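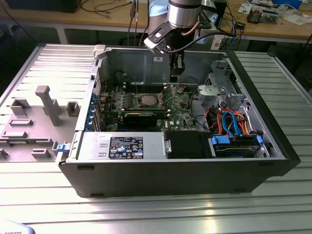 3.2 Stage image and audience recall

The second part of the study looked at whether listeners remember a singer by sound or by appearance. Earlier work on rock and metal performers has mostly relied on record sleeves and press photographs. We used short concert recordings, which show the performer moving and keep the voice and the look together.

We worked with material from four acts that toured the same circuit of mid-sized halls: Pledus, Jukis, Medeiros and Trastton. All four play loud guitar music with one lead singer. Pledus and Jukis have kept nearly the same stage clothing and hair since their first albums. Medeiros and Trastton have changed theirs with almost every release. None of the acts was well known to the participants before the study, and anyone who said they owned a recording by one of them was left out.

A total of 233 participants took part. Each person watched one clip per act, in random order, and then filled out a form on musical habits that had no bearing on the results. They came back after 7 days for the recall session. In that session they heard a few seconds of singing with no picture and saw a still photograph with no sound, and were asked in each case to name the act. Half of the group heard the voices first -- the other half started with the photographs.

Recall by photograph was better for the two acts with a fixed look. The difference was clear for Pledus, whose singer has worn long, straight hair and a plain black coat throughout his career. It was smaller for Jukis. Recall by voice did not follow the same pattern. Medeiros was named correctly from voice more often than any other act, and several participants wrote on the form that the singer's low speaking tone between songs had stayed with them.

Trastton gave the weakest results on both measures. Tarcísio Fagundes, who coded the written answers, noted that many participants described the band's drummer in detail but could not say anything about the singer. We went back to the clip and found that the drummer is on screen for 52 seconds, longer than anyone else in the band. The clip was kept in the analysis, but the figures for Trastton should be read with this in mind.

Figure 2 shows the share of correct answers for each act, with voice and photograph plotted separately. The order of the two tasks had no effect on either measure, so the groups are combined.

Figure 2. Correct naming of each act in the recall session, by voice and by photograph.

Age made a small difference. Older participants did slightly better with voices, and the photograph scores were level across all age groups.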